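Über uns
Start | Über uns | Küche & Kantinen | Automatisierung | Jobs | Kontakt

Wer wir sind und warum bei uns inzwischen auch Maschinen schnippeln

Hallo, ich bin Apolline Caron, und wenn ihr bei Flutine anruft, habt ihr ziemlich oft mich am Apparat. Ich leite den Betrieb hier in Gisach, also alles, was zwischen Wareneingang und Laderampe passiert, und ich durfte (musste!) diese Seite schreiben, nachdem die alte Version seit Jahren niemand mehr angefasst hatte. Da stand noch die Faxnummer drin. Die gibt es nicht mehr, bitte nichts mehr faxen.

Flutine macht vorbereitetes Obst und Gemüse für Kantinen, Schulmensen und ein paar Hotels in der Umgebung. Wir waschen, schälen, schneiden, mischen und packen, und am nächsten Morgen steht das Zeug bei euch in der Kühlung. Angefangen haben wir zu viert in einer ehemaligen Metzgerei, mit einem Spülbecken, das immer verstopft war, und einem Lieferwagen, dessen Schiebetür nur von innen aufging. Heute sind wir eine ordentliche Mannschaft, beliefern 100 Küchen und haben Becken, die ablaufen.

Die Halle und die Nachtschicht

Wer uns besucht, ist meistens überrascht, wie leise es ist. Die großen Waschstraßen stehen hinten, die Schneidtische vorne am Fenster, weil ich finde, dass Leute beim Arbeiten Tageslicht haben sollen. Früher ging es um drei Uhr nachts los. Mittlerweile fängt die erste Schicht um fünf an, und das hat viel mit der Automatisierung zu tun, zu der ich gleich komme.

Maricica Iordache leitet die Schneiderei (so heißt die Abteilung bei uns wirklich, und ja, wir bekommen ab und zu Anrufe wegen Hosen). Sie war schon in der Metzgerei dabei und hat fast alle angelernt, die heute am Tisch stehen. Timothée Besson macht Einkauf und Touren. Dann gibt es noch einen zweiten Timothée, Timothée Hervieu, der sich um Technik und Wartung kümmert. Wenn ihr am Telefon nach »Timothée« fragt, fragen wir zurück, welcher.

Wie das mit der Automatisierung angefangen hat

Mit Karotten. Karotten sind gerade, fest und halbwegs gleich dick, und deshalb schneiden Maschinen sie seit Ewigkeiten. Unsere erste Schneidemaschine haben wir gebraucht gekauft, und sie hat einen einzigen Würfel gekonnt, den aber zuverlässig. Danach kamen Gurken, Kohl und Zwiebeln. Über die Zwiebelmaschine hat sich wirklich kein Mensch beschwert!

Bei Melonen, Ananas und Mangos sieht die Sache anders aus. Jede ist anders groß, anders reif, rollt in eine andere Richtung weg, und eine gute Schneiderin merkt schon beim ersten Druck mit dem Messer, ob sie dicker schälen muss. Eine Maschine von der Stange schneidet da entweder zu viel weg oder lässt Schale dran. Wir haben zwei davon ausprobiert und beide zurückgegeben, die zweite nach einer sehr klebrigen Woche im Dezember.

Seitdem gehen wir es anders an. Zusammen mit dem Projekt Femorbridge arbeiten wir daran, dass Roboter Handgriffe von Menschen lernen, die diese Handgriffe können. Yannick Tessier betreut das Projekt bei uns und ist inzwischen so oft in der Halle, dass er einen eigenen Spind hat. Die Idee ist schnell erzählt: Statt dass jemand im Büro jede Bewegung programmiert, nimmt man die Greifer selbst in die Hand und macht die Arbeit damit vor. Ablegen, halten, Messer führen, umsetzen, von vorne. Das wird aufgezeichnet, und daraus soll später ein Robotersystem lernen, wie man so eine Aufgabe angeht.

Klingt nach Spielzeug, ist aber am Anfang richtig mühsam. Ich habe es selbst versucht, und man kommt sich vor, als würde man mit Grillzangen stricken. Die Finger, mit denen man sonst alles spürt, stecken am Griff, und das Messer sitzt vorne in einer Klemme. Maricica hatte den Dreh nach ein paar Tagen raus, ich bis heute nicht so ganz.
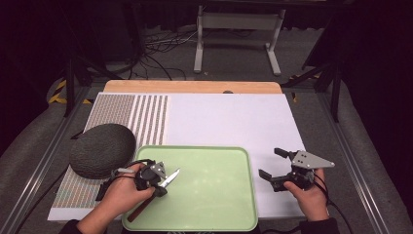 Was sich für unsere Leute verändert

Das ist der Teil, nach dem wir in jedem Bewerbungsgespräch gefragt werden, und die Frage ist völlig berechtigt. Also: Ja, manche Arbeit ist weggefallen. Am Zwiebeltisch steht niemand mehr acht Stunden, und die Kisten vom Band auf die Palette hebt seit einer Weile ein Hubgerät von Cisneros. Die Kolleginnen und Kollegen von dort sind alle noch bei uns, nur machen sie heute andere Sachen. Zwei sind in die Qualitätskontrolle gegangen, einer fährt Touren, und wer wollte, konnte sich in die Technik einarbeiten.

Nicht alle fanden das gleich toll, das gehört auch auf diese Seite. Als wir das Projekt in der Kantine vorgestellt haben, war es erst mal sehr still, und dann kam die Frage, ob man da gerade seinen eigenen Ersatz anlernen soll. Wir haben danach lange diskutiert, über mehrere Wochen, und am Ende ein paar Sachen schriftlich festgehalten:

Wer Handgriffe vormacht, tut das freiwillig und während der bezahlten Arbeitszeit.

Für diese Stunden gibt es einen Zuschlag, weil es anstrengender ist als der normale Tisch.

Die Aufnahmen werden nicht benutzt, um zu messen, wie schnell jemand arbeitet. Auch nicht heimlich, auch nicht »nur mal zum Vergleich«.

Wenn eine Aufgabe automatisiert wird, reden wir vorher mit allen, die sie bisher gemacht haben, und die Weiterbildung für eine andere Stelle zahlen wir.

Beim letzten Punkt haben wir uns einmal verschätzt. Die Umstellung am Kohltisch kam früher als angekündigt, und zwei Leute haben es vom Schichtplan erfahren. Das war mein Fehler. Seitdem hängt die Planung für das kommende halbe Jahr im Pausenraum, mit Kuli zum Reinschreiben, und es wird fleißig reingeschrieben.

Insgesamt haben wir bisher 1.073 Durchgänge aufgezeichnet. Yannick hätte gern 3.531, und ich habe ihn gefragt, wie man auf so eine Zahl kommt, und dann hat er es mir erklärt, mit Tafel, und ich habe genickt. Auf jeden Fall sind wir noch eine Weile beschäftigt. Bis so ein System bei uns im Alltag eine Melone schneidet, die an eine Schule geht, wird noch viel Obst über den Tisch gehen.

Was mir dabei am meisten aufgefallen ist: wie viel Wissen in den Händen steckt, über das wir vorher nie gesprochen haben. Maricica musste zum ersten Mal erklären, warum sie eine Frucht vor dem Schneiden noch einmal dreht. Sie wusste es zuerst selbst nicht. (Sie sucht die Seite, auf der sie sicher liegt, und die Stelle ist fast nie da, wo man sie vermuten würde.) Solche Sachen schreiben wir jetzt auf, und die Neuen bekommen sie am ersten Tag in die Hand. Früher haben sie sich das über Monate abgeguckt, oder eben auch nicht.

Mit dem Rücken ist es übrigens auch besser geworden. Seit die Kisten nicht mehr von Hand gestapelt werden, höre ich an der Rampe deutlich weniger Gestöhne, und Timothée (der vom Einkauf) hat seinen Wärmegürtel an die Tourenfahrer weitervererbt.

Ausbildung und Einstieg

Ihr müsst keine Vorkenntnisse mitbringen. Wirklich nicht. Wir haben gelernte Köche hier, eine frühere Floristin, mehrere Leute, die nach der Elternzeit etwas mit festen Zeiten gesucht haben, und einen Bäcker, der einfach mal ausschlafen wollte (fünf Uhr ist für einen Bäcker Ausschlafen). Zur Zeit haben wir 13 Leute in Einarbeitung oder Ausbildung, das ist für unsere Größe viel, und manchmal ist es am Tisch entsprechend eng.

Alle fangen mit dem Messer an, auch wer später in die Technik will. Hervieu besteht darauf, und ich gebe ihm recht. Wer eine Schneidemaschine wartet, soll wissen, wie ein sauberer Schnitt aussieht und wie sich ein stumpfes Messer anfühlt. Danach rotiert ihr durch Waschen, Packen und Kontrolle, und wer Lust hat, verbringt eine Zeit lang bei Yannick und macht mit den Greifern mit. Handschuhe, Schürze und Messer stellen wir. Sicherheitsschuhe auch, sagt uns bitte nur rechtzeitig eure Größe, die 48 muss jedes Mal bestellt werden.

Besuch und Kontakt

Schulklassen und Küchenteams führen wir gern durch die Halle, am liebsten vormittags nach der großen Packrunde. Bitte vorher anmelden, Haare zusammenbinden, Schmuck zu Hause lassen. Probieren ist erlaubt und erwünscht. Geparkt wird hinter dem Gebäude, vorne an der Rampe stehen die Lieferwagen, und die fahren auch los, wenn da ein Fahrrad lehnt.

Für Bestellungen und Reklamationen ist Timothée Besson zuständig, für alles rund um die Maschinen Timothée Hervieu, für Femorbridge Yannick Tessier. Bewerbungen könnt ihr formlos an mich schicken, ein paar Zeilen reichen, ein Foto brauche ich nicht. Ich antworte meistens nachmittags, wenn die Touren raus sind.

Bis bald in Gisach!
Apolline

Zuletzt aktualisiert: 17. April 2024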